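The Arm on My Kitchen Counter
By Anas Farah

So I finally gave in and ordered the Bunari, the single-arm starter kit from Grusik that my brother-in-law has been going on about since September. It costs 600 dollars with the gripper and the little camera, or 500 if you already own a mount. I paid the full amount (I own a lot of things, but a mount isn't one of them) and cleared an evening for setup. It took two!

The sorting lesson is what sold me on it. Two plates, a few vegetables, and you teach the arm what goes where, eggplants on the green one, radishes on the other.

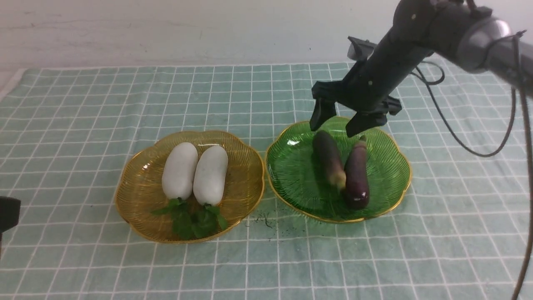
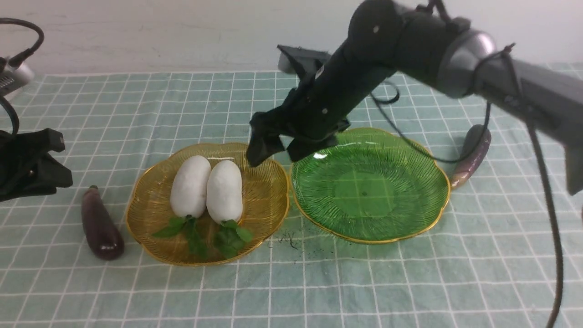
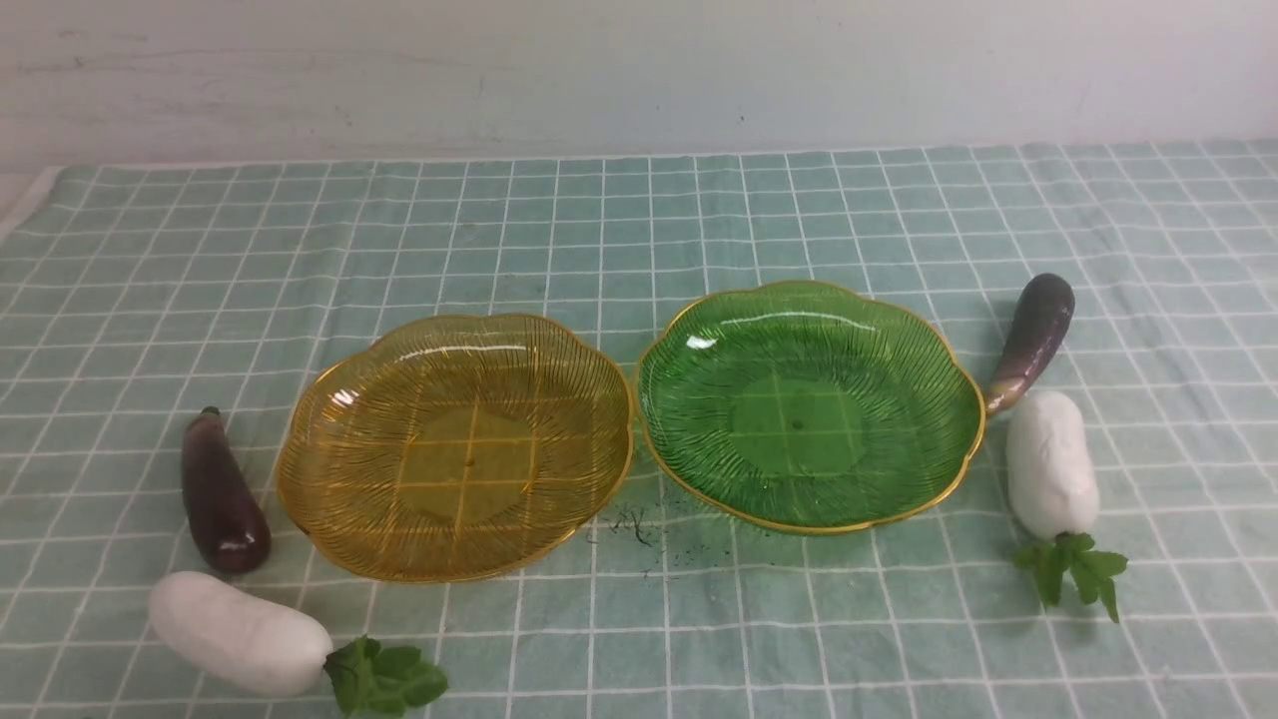
You guide it through a move by hand, save it, and go again. The booklet suggests 100 saved moves before you let it try anything alone, and I'd say believe the booklet, I got cocky and stopped early and had to start over. By the weekend I was up to some 265 and having a great time, coffee going cold next to the laptop.

Gripes? The app logs you out constantly, and the cables could be a good deal shorter. I also looked at the Fuvero, and it's quieter, but you can't teach it by hand and for me that's the whole fun of the thing. If you have a patient kid and a free table, get the Bunari. Mine is staying put, and I've already started on the stacking lesson.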